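August - posted from the Drolloncombe bench log

Home | Log | Cell notes | Parts | Older entries

Started on the Kakow cell at 6:30, before the heaters came on. The drift in pick height has been getting worse since the last mastering, so I checked mastering first. All axes were inside tolerance except axis 5, which was off by enough to matter at the fingertips. Remastered it and ran the touch-off points. Two of three agreed. The third is the one nearest the arm base and has never been good.

Next the dress pack. The yellow-orange cable and the black bundle strapped beside it had too little slack at full wrist rotation. Let out 30 mm at the lower strap and reran the rotation at 6 percent speed, then at full. The loop stays clear of the orange housing on the worst pose I could find, which is the left rear corner of the bin with the wrist turned under.
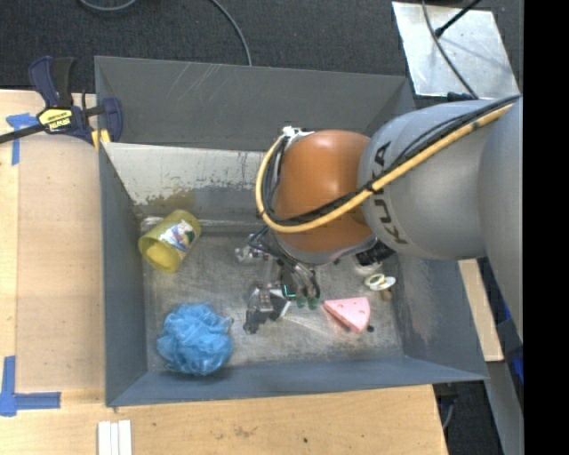 Bin position is the other half of it. The bar clamp on the left edge had backed off, and the bin wall had walked toward the arm. Set it back to the blue tape on the tabletop and retightened. Tape is not a datum. Negash has a drawing for a proper stop block and I have asked for it twice. Until it comes, the clamp gets checked at the start of every shift and the bin pose gets retaught if it has moved.

Wiped the gripper down and checked the small fittings by hand. One hose seat felt soft, so I pushed it home and marked it with paint pen. Fingers close evenly. The pale edge on the finger still has life in it - I will not change it this month.

Ran 200 cycles on mixed items after lunch with no protective stops. Vedora wants 2000 before they sign off, and that will have to go overnight. Backed up the controller at 4:15.

Open: stop block, third touch-off point, spare hose from stores.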